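Lockwood Ribbed Finger Pair, for small parts picking
Order code 2453. Sold in pairs, black.

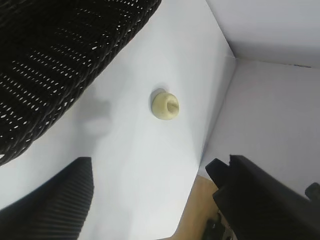

Gareth Hollis wrote to us that his first pair held well for the whole summer and then began to drop small round parts, and he asked if he must buy new fingers or if cleaning is enough. In most cases cleaning is enough. We answer him and other customers on this page, together with the normal product information.

What you receive
2 ribbed fingers (left and right are the same part)
Screws for mounting
One hex key
One printed card with the cleaning steps

Where it is used
The ribbed finger is made for cells where the part is small, light and lies alone on a smooth floor, for example inside a white tray or a box with walls. The ribs run across the face of the finger. When dust or oil fills the space between the ribs, the face becomes almost flat and the grip is weaker. This was the case with the fingers which Gareth sent to our workshop in Irkbridge.

Mounting
Switch off the gripper and release the air or the motor brake, depending on your model. Remove the old fingers. Put the new ones with the ribs looking to each other and tighten the screws only by hand. Close the gripper slowly and check that both tips meet at the same height. After this you can tighten fully. Please do not use glue on the thread, we can not accept a return of fingers with glue.

When you work near the corner of a box, teach the approach point again after every change of fingers. The wrist camera must also be checked. If the tips are now in another place in the camera view, run the hand-eye calibration of your robot before you start production.

Cleaning
Brush the ribs along their length with a soft brush for 10 seconds on each finger. Then wipe with a cloth and a little soapy water and let them dry for 5 minutes. Solvents make the surface hard.

When to replace
Replace both fingers together if a rib is torn or if the tip is rounded. One new and one old finger will push the part to the side.

Compatible with
Lockwood gripper bodies, all sizes with the two-screw mount. For the Furkberg body you need the adapter plate, sold separately.

Questions about orders: Paula Vlad, Irkbridge office.
Page text changed 15 Dec 2021: cleaning time corrected.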